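The Ra group put its house rules for arm work in writing this week, and I got to read the draft over Byung-chul Myung's shoulder — coffee in hand, which is now against rule one. It goes up for a vote in June, and I think it's the most useful thing we've printed all year.

The draft covers any bench where a robot arm works near props that people also pick up. Felista Obura wrote most of it after going through 241 entries in the old incident log. Most of them were tiny stuff, like a pinched cable or a prop nobody had put back. She told me she got tired of reading the same entry over and over, so she turned the repeats into rules!

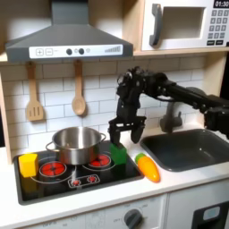

*Gripper open over the green block at the toy kitchen.*

The play kitchen got its own page, and I'm glad it did. Everybody learns on that bench, and everybody has picked up different habits there (me included, I used to reach for the pot whenever I felt like it). Under the draft, an operator has to say "arm live" out loud before enabling motion, and hands stay off the counter until the same person says "arm off." Props go back to their marked starting spots between runs. If something rolls, you stop the arm first and then go get it.

There was some grumbling about cables. Teodor Viklund wanted a check before every single run, Ro-un Kwak wanted one a day, and they settled on every 4 runs plus one any time the wrist gets swapped. I'd have gone with Teodor, but I don't have to do the checking. 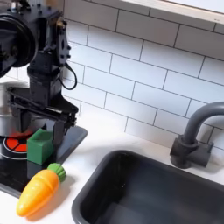 ## Speed near the counter

Fast moves are fine up high. Close to the countertop, the draft asks for the slow setting, and the last bit of any reach toward a prop has to be straight down. Bo-ram Cho pushed for that one. She says sideways approaches are where the fingers end up bumping the thing next to the thing you wanted, and with a carrot lying right by the cooktop I can see her point.
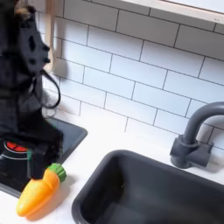
## What happens next

Comments are open to anybody with bench access. Print your notes or email them to Felista, and please put the rule number on them. Two people have to sign off on each bench page before the vote.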